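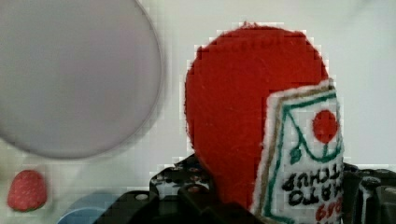

Red felt piece with rounded top, and ketchup packet in white felt.

Felt Play Food - Condiments and Produce

This page covers the condiment and produce pieces in the Gosham play kitchen set, sewn by Ye-seo Song. The set is kept with the other felt sets at the Bulberg toy library and goes out in a drawstring bag with a printed contents list. Loan period is 20 days. Sets returned with parts missing are held back until the parts are found or remade.

Notes on the pieces

Ketchup packet. Rectangular, white felt. A thin brown or tan stitched border runs along the edges, with a green embroidered outline inside it. The red circle stands for a tomato and has a small green leaf beside it. Lettering is black, set in two rows, with red characters along one edge. All lettering is embroidered, so there is no print to rub off.

Red piece. Domed top, saturated red, slightly fuzzy. The face carries a few faint darker marks or creases. Surface fuzz is normal for felt that gets handled and can be trimmed with small scissors held flat. Do not shave it - a fabric shaver thins the felt and opens the seams.

Care

Spot clean with cold water and 2 drops of mild soap. Press with a dry towel and leave flat for eight hours. Do not machine wash or tumble dry. Steam may be used on flat pieces from the back only, with a cloth between the iron and the embroidery.

Repairs

Thread for the borders is Ngui polyester, bought on 1000-yard spools. Use a single strand and match the existing stitch length. Loose ends are buried between the layers, never cut flush.

Page updated February 9, 2023. The breakfast set will be added in March.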